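Caring for a pale wooden table: what I learned in our kitchen and workroom
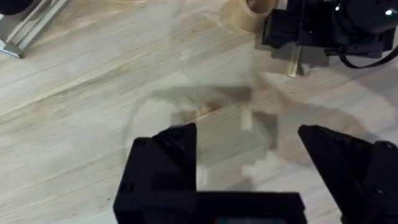

Pale planks with the grain showing in beige, cream and soft tan.

A light wooden table is a beautiful thing and also a demanding one. On dark wood you can forget a drop of coffee until the evening. On light wood the coffee will remember you for years. I have lived with pale tables since I moved to Rilwood, first one in the kitchen and later a second one in the workroom, and I made on them most of the mistakes which are possible. These are my notes, with some advice from people who know more than I do.

Find out which finish you have

Before you buy any product, learn what is on the surface. Put one drop of water in a corner where it will not be noticed and wait a few minutes. If the drop stays round, the table is probably lacquered or has a good layer of wax or oil. If the wood becomes darker under the drop, the finish is thin or it is gone. Wipe it and let it dry. My kitchen table was sold to me as "treated", and the drop went in like into bread.

Daily cleaning

Take a soft cloth, wet it with lukewarm water, and squeeze it until it does not drip. Wipe along the grain, from one end of the plank to the other. Across the grain, the crumbs go into the small lines and stay there. After this, wipe again with a dry cloth. I was skipping the dry cloth for a whole winter, and the boards near the window became rough like a cat's tongue.

For grease I use a few drops of dish soap in a bowl of water. No scouring powder and no green sponge, please. They leave a dull place, and on pale wood in the morning light you will see it from the door.

Water rings

A white ring is usually in the finish and a dark ring is usually in the wood, so they are two different jobs. For the white one, put a dry cotton cloth over it and go with a warm iron, without steam, for a few seconds. Lift, look, repeat. Do not leave the iron to rest. Ching-wen Fang, my neighbor, prefers to rub a little mayonnaise and leave it overnight. I tried and it worked on one ring of two.

The dark ring needs sandpaper. Begin with 120 grit and finish with 180, always with the grain, and go wider than the stain so that you don't make a valley. The sanded place will look lighter than the rest at first. In a table already pale this difference is small, and after one or two oilings I cannot find it anymore.

Oiling

I oil twice a year, in spring and in September, when the window can still be open. The table must be clean and fully dry. Pour a small spoon of oil on a cotton rag, not on the wood directly, and work it in one plank at a time. Wait 15 minutes and then wipe away everything that the wood did not drink. Here most people are too generous, me too in the beginning. Oil that stays on top becomes sticky and collects every dust of the house.

Choose a clear oil, or one with a little white pigment if you want to keep the pale color. Ordinary linseed oil makes light wood yellow. Margareta Crăciun has the same kind of table in her sewing room, she used linseed for three years and now it has the color of tea. She says she likes it.

IMPORTANT: rags with oil can heat by themselves and catch fire. Never throw them in a ball into the trash. I spread them flat outside on the stones until they are stiff, or I put them in a metal can with water and a lid.

If the table is for work

In the workroom the enemy is scratches more than stains. Anything with metal feet, clamps or a hard base should get felt pads, and the pads should be checked from time to time, as grit sticks in them and then they scratch worse than the metal. Lift things, do not push them. Cables I lead over the back edge so they don't pull tools across the top.

For glue and paint I put down a cutting mat or thick brown paper. Newspaper is not good, the ink can pass to the wood when it gets damp. If glue has already fallen, wait until it is hard and lift it with a plastic card, holding it almost flat.

Small dents can be raised. Put a wet cloth on the dent, touch it with the tip of a hot iron, and the fibers swell up again. It works only on bare or oiled wood. On lacquer leave the dent alone.

Sun

Pale wood changes color in the light, and it does it slowly, so you notice only when you move the fruit bowl. Turn the table once in a few months if the room permits it, and change the place of bowls, lamps and mats. When I bought the workroom table I left a big mat on it from the first day. The rectangle is still there, a little weaker every summer.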